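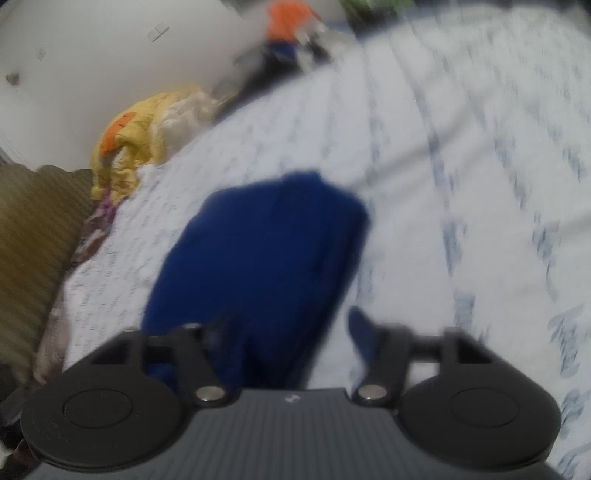 Pinça aberta à frente da peça azul dobrada, com os dois parafusos prateados dos eixos à vista.

Início Projetos Oficina Pedidos de ajuda Materiais Entrar

Pedido 911: abertura da pinça de mão não volta ao zero
Projeto: Prasen (dobrar e arrumar roupa)
Aberto por: Lucía Sotomayor, clube de robótica da Escola Bermúdez
Data: 20 de maio de 2025
Estado: resolvido, com uma pergunta pendente no fim
Comentários 6 Partilhas 3

Olá a todos, e desculpem desde já o tamanho da mensagem, mas prefiro contar tudo de uma vez do que obrigar-vos a arrancar-me os pormenores aos bocadinhos!

Estamos a gravar demonstrações de dobragem com a pinça de mão, em cima de uma cama, que foi onde os alunos acharam que a tarefa ficava mais parecida com a vida real (e têm razão, uma mesa lisa não faz as mesmas rugas). O objetivo da turma é chegar a julho com um conjunto de até 200 demonstrações boas, cada uma com o vídeo e com o valor da abertura dos dedos gravado ao lado.

O problema está nesse valor. Quando começamos, com os dedos encostados um ao outro, a placa Zudov dá 0, como deve ser. Com a pinça toda aberta dá 3000, também certo. Só que passado um bocado de trabalho a pinça fecha, nós vemos os dedos encostados, e o registo diz 600. O número vai subindo devagar ao longo da sessão e depois fica por ali. Se desligarmos e voltarmos a ligar, regressa a 0 e a história repete-se.

Já experimentámos trocar o cabo entre a placa e o portátil, trocar o portátil e reinstalar o programa de gravação. Ficou tudo igual. Os miúdos andam convencidíssimos de que é a roupa mais grossa que "cansa" a mola, e eu não lhes soube dizer que sim nem que não.

Obrigada pela paciência!
Lucía

Comentário 1, oficina Posmont
Olá, Lucía! Não peça desculpa, assim é que dá gosto ler um pedido. Duas coisas para começarmos. A primeira: o desvio aparece se abrirem e fecharem a pinça no ar, sem pegar em nada? A segunda: os dois dedos chegam ao meio ao mesmo tempo, ou há um que chega primeiro e empurra o outro? Para ver isto bem, ponha a pinça pousada, feche muito devagarinho e olhe de cima. Por enquanto não mexam na calibração, que eu gostava de apanhar o defeito como ele está.

Comentário 2, Lucía Sotomayor
Fizemos as duas coisas hoje depois das aulas. No ar, a abrir e a fechar com calma, o valor volta sempre a 0. Com uma camisola dobrada entre os dedos, a apertar como apertamos quando a queremos levantar, começa a subir logo nas primeiras pegas. Portanto a teoria da roupa grossa ganhou pontos na turma, e houve festejos, imagine.

Quanto aos dedos: o direito chega primeiro! É pouca coisa, mas depois de uma pega forte nota-se. Antes da pega chegam juntos. Nunca tínhamos reparado, andávamos todos a olhar para o ecrã.

Comentário 3, oficina Posmont
Então parece-me que a mola está inocente. A leitura é feita só de um lado, no eixo do dedo direito, e o programa parte do princípio de que o esquerdo faz o mesmo em espelho. Se o braço direito escorregar um pouco no eixo quando faz força, a placa continua a medir o eixo muito bem medido, mas o dedo já não está onde o eixo pensa. Ao ligar, o programa chama 0 à posição em que estiver, e é por isso que o desligar e ligar lhe parece curar tudo. Cura o número e deixa o dedo torto.

Peço-lhe este ensaio, por esta ordem:
1. Desligar a pinça e tirar-lhe a bateria.
2. Segurar o corpo com uma mão e tentar rodar só o braço direito com a outra, sem forçar.
3. Repetir com o esquerdo e comparar.
4. Se o direito tiver folga, apertar o parafuso do eixo aos poucos, experimentando o movimento entre cada aperto. O braço tem de continuar a correr livre.

Comentário 4, Lucía Sotomayor
Folga no direito, nenhuma no esquerdo! Sentia-se mesmo nos dedos, um toquezinho seco. Desmontei-o para ver e o encaixe do braço está um bocadinho gasto por dentro, brilhante de roçar. Apertámos como disse. À primeira apertei de mais e a pinça ficou perra, tive de voltar atrás (os alunos assistiram a tudo e tomaram notas, infelizmente).

Depois pegámos na mesma camisola várias vezes seguidas e o valor com os dedos fechados ficou entre 0 e 200. Muito melhor, mas não é 0. Isto é aceitável ou ainda estamos a esconder alguma coisa?

Comentário 5, oficina Posmont
Esse resto costuma ser a borracha das pontas a ceder, ou uma dobra de tecido que fica presa no meio. Feche a pinça, abra por completo, volte a fechar no ar e leia. Se der 0, pode gravar descansada. Para o treino, o que interessa é que a mesma abertura dê sempre o mesmo número, do princípio ao fim da sessão.

Sobre as gravações que já têm: não as deitem fora todas. Vejam em cada ficheiro o valor no primeiro fecho e no último. As que começam e acabam perto do mesmo valor servem. As outras ponham numa pasta à parte e não tentem corrigir à mão, que o escorregão não é igual em todas as pegas e acabam por inventar dados sem querer. Quanto ao encaixe gasto, há braços de substituição no armário da oficina. Passe por cá quando lhe der jeito.

Comentário 6, Lucía Sotomayor
Deu 0 no ar. Gravámos uma sessão inteira sem desligar e continuou a dar 0 no fim, estou contentíssima! A separação dos ficheiros ficou entregue a dois alunos do nono ano, que fizeram um programinha para ler o primeiro e o último fecho, e posso partilhá-lo aqui se mais alguém do Prasen precisar. Juntámos também uma linha à folha de preparação: rodar cada braço com a mão antes de ligar.

Fica só a pergunta: quando trocarmos o braço direito, convém trocar o esquerdo também, para ficarem com o mesmo desgaste, ou é gastar peças à toa? Levo a pinça comigo quando for buscar o braço e logo me dizem.

Anterior Seguinte Voltar aos pedidos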